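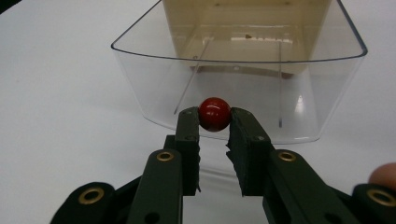
Lista de revisión de seguridad del local de Nelstead, con comentarios
Enero de 2022
Revisa: Marion Tennant
Acceso: planta baja, altillo y cuarto de contadores

Las casillas van marcadas con Correcto, Pendiente o No procede. Los comentarios son de la persona que revisa. Lo que quedó pendiente en la visita de diciembre se ha vuelto a mirar y se indica en cada punto.

1. Salidas y recorridos

1.1 Puerta principal abre hacia fuera y sin llave desde dentro
Correcto.
Comentario: la barra baja bien, pero el cierre superior roza con el marco. Un repaso de lima y grasa.

1.2 Puerta trasera, al patio
Pendiente.
Comentario: abre, pero hay que empujar con el hombro. La madera se ha hinchado por abajo. En diciembre se anotó lo mismo. Pedir que la cepillen y que sellen el canto antes de volver a colgarla.

1.3 Pasillo libre en todo su ancho
Pendiente.
Comentario: seis sillas apiladas junto al aseo y una caja de folletos. Las sillas caben en el altillo. Los folletos son de la temporada pasada y se pueden tirar.

1.4 Señales de salida visibles
Correcto.
Comentario: la del fondo tiene una esquina despegada. Se ve igual.

1.5 Alumbrado de emergencia
Pendiente.
Comentario: probado cortando el diferencial de alumbrado. Encienden todas menos la del altillo, que parpadea y se apaga. Batería agotada, con toda probabilidad. El modelo es Mollance y el recambio lo tiene el almacén de Lasstead.

2. Extinción y detección

2.1 Extintores en su sitio y con la aguja en verde
Correcto.
Comentario: el de la cocina estaba detrás de la puerta, donde no se ve si la puerta está abierta. Lo he pasado al otro lado y queda colgado del soporte viejo. Falta mover el cartel.

2.2 Etiqueta de mantenimiento al día
Correcto.
Comentario: firmadas por Buschmann. La del cuarto de contadores está medio borrada, que traigan una nueva en la próxima visita.

2.3 Detectores de humo
Correcto.
Comentario: probados con el botón. El de la entrada suena bastante más bajo que los otros, aunque se oye desde el altillo con la puerta cerrada.

2.4 Manta ignífuga en la cocina
Correcto.
Comentario: nada que añadir.
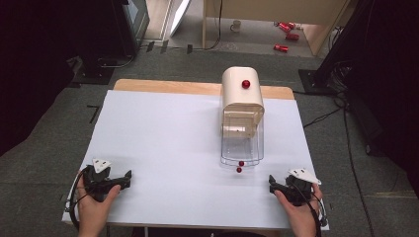 Tiempo de lectura: cinco minutos

3. Instalación eléctrica

3.1 Cuadro accesible y rotulado
Pendiente.
Comentario: accesible, sí. Los rótulos son de antes de la reforma y dos no corresponden. El que dice «cocina» corta también los enchufes de la pared norte. Hay que hacer la lista nueva con alguien en la sala y otra persona en el cuadro.

3.2 Diferenciales probados con el pulsador
Correcto.
Comentario: saltan los dos.

3.3 Diferencial de alumbrado y fuerza, sensibilidad
Correcto.
Comentario: 30 mA en los dos. El de 300 mA que aparece en el plano antiguo ya no existe, conviene tachar esa línea del plano.

3.4 Enchufes fijos a la pared
Pendiente.
Comentario: el que está bajo la ventana del patio baila. No usar hasta que se apriete. Le he puesto cinta.

3.5 Regletas y alargadores
Pendiente.
Comentario: una regleta conectada a otra regleta detrás del mueble del proyector. Esto ya se habló. Si hace falta más longitud, se compra un alargador de una sola pieza y se retiran las dos.

3.6 Cables que cruzan zonas de paso
Correcto.
Comentario: la canaleta de goma que se puso en otoño aguanta bien. Los extremos empiezan a levantarse, vigilar.

4. Suelo, mesas y mobiliario

4.1 Suelo sin levantar
Pendiente.
Comentario: junto al fregadero hay una plancha de vinilo despegada casi 20 cm. Pegar de nuevo y poner peso encima hasta el día siguiente.

4.2 Mesas estables
Correcto.
Comentario: las plegables tienen el seguro puesto. La larga cojea un poco sobre la junta del suelo - se corrige girando la pata regulable.

4.3 Cantos y superficies
Correcto.
Comentario: una astilla en una de las mesas del fondo, lijada durante la revisión.

4.4 Estanterías ancladas
Pendiente.
Comentario: la del archivo está anclada arriba y nada más. Los archivadores de la serie 248 en adelante pesan mucho y están en la balda superior. Bajarlos a la primera balda y poner un segundo anclaje.

4.5 Objetos pequeños recogidos al cerrar
Correcto.
Comentario: el cajón con tapa sirve. Sigue faltando una escoba en la sala, se va siempre a buscar la de la cocina.
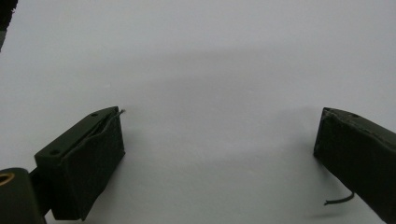
5. Cocina y aseos

5.1 Agua caliente
Correcto.
Comentario: tarda en llegar al aseo del fondo. No es un problema de seguridad, lo apunto porque me lo han preguntado.

5.2 Llave de corte señalizada
Pendiente.
Comentario: está dentro del armario bajo, a la derecha, detrás de los productos de limpieza. Falta el cartel en la puerta del armario.

5.3 Productos de limpieza en su envase original
Pendiente.
Comentario: una botella de agua con un líquido azul y sin etiqueta. Vaciada y tirada. Por favor, no rellenar botellas de bebida con nada.

5.4 Extractor
Correcto.
Comentario: filtro con grasa, le toca limpieza.

5.5 Suelo del aseo
Correcto.
Comentario: la alfombrilla antideslizante está nueva. La anterior sigue en el patio y hay que llevarla al punto limpio.

6. Altillo

6.1 Barandilla firme
Correcto.
Comentario: apretados los tornillos del poste de la escalera, que tenían algo de juego.

6.2 Peldaños
Correcto.
Comentario: la banda rugosa del tercero está gastada en el centro. Aguanta hasta la próxima revisión, no más.

6.3 Carga del altillo
No procede.
Comentario: no hay dato de carga en la documentación que me han dejado. Hasta que aparezca, solo sillas y material ligero.

7. Botiquín y avisos

7.1 Botiquín completo y sin caducar
Pendiente.
Comentario: caducados el suero y las toallitas. Faltan guantes de talla grande. Las tiritas están, pero en el cajón de los rotuladores.

7.2 Teléfonos de emergencia a la vista
Correcto.
Comentario: el papel del tablón es legible. El número de Lasstead ha cambiado y está corregido a mano.

7.3 Libro de incidencias
Correcto.
Comentario: una sola anotación desde diciembre, un corte leve en un dedo al abrir una caja. Bien rellenada, con hora y firma.

Orden de los arreglos: primero la puerta trasera y la luz del altillo, después la regleta y el enchufe de la ventana, luego el resto. La próxima visita mira solo los puntos pendientes.

Firmado: Marion Tennant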